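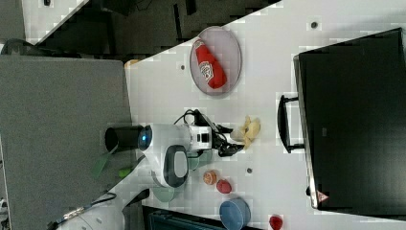 How should job duties be rewritten when part of a sorting job moves to a robot arm?

Posted by Britt-Marie Rønning
Category: Workplace automation, small and midsize sites

I supervise the returns bench at Prustham in Skerkent. We handle play kitchen sets that come back from stores and rental customers. Someone empties the carton, sorts the contents into food and dishes, checks each piece for damage, and repacks the set or rejects it. The bench has 13 people across two shifts.

In January management started a trial with one arm and a two-finger gripper. The arm is supposed to take over the sorting step only. Damage checks and repacking stay with people. The supplier's software, Ornonell, writes a log entry each time the arm stops and needs help. In the first full month there were 429 entries. Most were cleared by whoever was standing closest, which means two of my people did nearly all of it on top of their own work.

The current job description says "sorts and repacks returned goods." It says nothing about resetting the table, clearing stops, or deciding whether a piece the arm put in the wrong place counts as an error by the operator. I have to submit new wording to HR and would like to know:

What duties do other sites list separately?
Should the person at the arm keep the same hourly target as the others?
Is it better to rotate the arm position or assign it?

The supplier gave us a training outline, but it covers only the software. We have no union agreement on this point. Pay grades are set in the main office.

Posted by dock9_planner

We had a similar change at a parts warehouse. Rotate it. Everyone gets bored otherwise. As for the target, just lower it and see what happens. HR will rewrite whatever you send them anyway.

Posted by L. Hägglund

I wrote the duty sheets for two sites that moved part of a bench job to arms. The points below are the ones that caused disputes when they were left out.

1. Separate tending from sorting. Tending means laying out the table, starting the run, clearing stops, and entering a cause in the log. It is a different task from sorting and should have its own line in the job description. If it has no line, it has no time allowance, and you get the situation you have now, where two people absorb it.

2. Take the tender off the hourly target for the duration of the assignment. A person with a piece-rate target will clear a stop in the fastest way, usually by moving the item by hand and restarting without writing anything down. The log then shows a stop with no cause and the supplier cannot correct it. One of our sites kept the target for the first quarter and had to discard that part of the data.

3. State who owns an error. Our wording was: "Items placed by the arm are not attributed to an individual until they have been accepted at inspection." The inspector needs slightly more time per set for this. We allowed 20 extra seconds, and it was disputed until somebody timed it properly.

4. Define which items the arm may be given. Rigid pieces with a clear edge are one group. Plush pieces, shallow dishes, and anything with a long handle should be listed by name with a note on whether the arm handles them at your site. Keep the list at the table and date it. It will change with software updates, and the night shift has to be told.

5. Write down the stopping rule. We used 100 runs as the review interval, after which the lead looked at the log with the tender present. Between reviews, three stops on the same item meant that item went back to manual sorting. No approval was required — the tender decided and made an entry.

On rotation, I disagree with the reply above in part. Rotation works after people are trained. Before that it spreads half-knowledge across the whole bench. We assigned four trained tenders per site and rotated among those, in half-shift blocks. People who did not want the position were not put on the list, and this was recorded so it could not be used against them in a later review.

Grading is the harder item. If tending has its own line and its own training, somebody will ask why it is paid the same as sorting. Raise that with the main office before the wording is published.

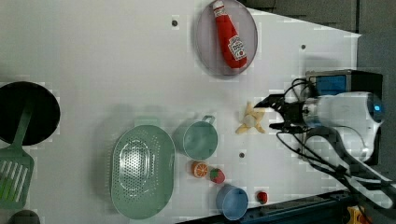
Does the tender have to stay at the table for the whole run?

That depends on how your site has set up the safeguarding and what the risk assessment says. At both of mine the tender had to stay within sight of the table but could do paperwork or label cartons. Inspection was excluded, as it takes full attention and the stops went unnoticed.

Posted by Britt-Marie Rønning

Thank you. I will use points 1, 3 and 5 more or less as written. Point 2 needs approval from the shift manager, and I have asked for it in writing. The item list has been started; plush goes on the manual side for now.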